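Tremthorpe firm opens remote desk for teaching robots to tidy up

By Wojciech Baran

Robot training at Kandden used to mean one person, one arm, one long afternoon of pushing the thing around by hand. Since April it also means a headset and two hand controllers, and the person wearing them can be sitting in another town.

The Tremthorpe company has opened what it calls a remote desk. Operators log in, get a simulated floor with a few household items on it, and steer a virtual arm through a chore. Pick this up, put it over there, let go. Every run is saved, the good ones get replayed to the learning software, and the software tries to copy them.

So far the team has kept 735 runs. Plenty more were thrown out. Fumbled grabs mostly, plus a few where the operator simply changed their mind halfway and went for something else.

"You'd be surprised how much hesitation gets into it," said Margarida Patrício, who runs the desk. "If I hover over a basket handle wondering what to do, the robot learns to hover. So we tell people, decide first, then move."

Hand guiding isn't going away. At the Kandden workshop staff still take hold of a real arm by the wrist and walk it through the motion, joints loose, while the computer records the angles. Patrício says that's still the better way to teach anything where you need to feel the weight. Lids, drawers, a stiff plug. Remote control wins on numbers and on variety, becuase a simulated floor can be reset in seconds and the objects swapped for different ones. 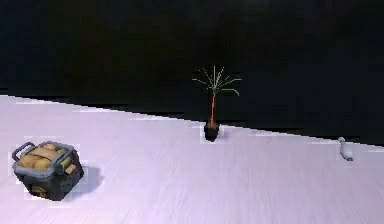 The layouts change between runs. Items get moved closer together or further apart, turned, swapped out. An arm that has only ever seen a thing in one spot tends to reach for that spot, says Patrício, and it will keep reaching there after the thing has gone.

There are 14 operators on the list at the moment, most of them part time. No robotics background needed. New people get 2 practice sessions before anything they do is kept, and the first one is usually a mess. The delay between hand and arm is small but it's there and you have to slow down for it. Thin objects are the worst, several operators said. Hard to judge depth, and the fingers close on nothing.

The control software is called Matos and was written in house. It lets an operator pause in the middle of a run, back up a few seconds and redo a bad reach without starting over. That feature went in after complaints, and operators had been asking for it for a good while.

What nobody at the desk would give is a date for moving the trained behavior onto real machines. Tests are planned at Kandden's Grornilach site, with hand-guided runs added on top of the simulated ones to fix whatever doesnt carry over. Friction is expected to be the main headache.

The company is taking on more operators for the evening shift, 6 p.m. start. Applications go through the Tremthorpe office.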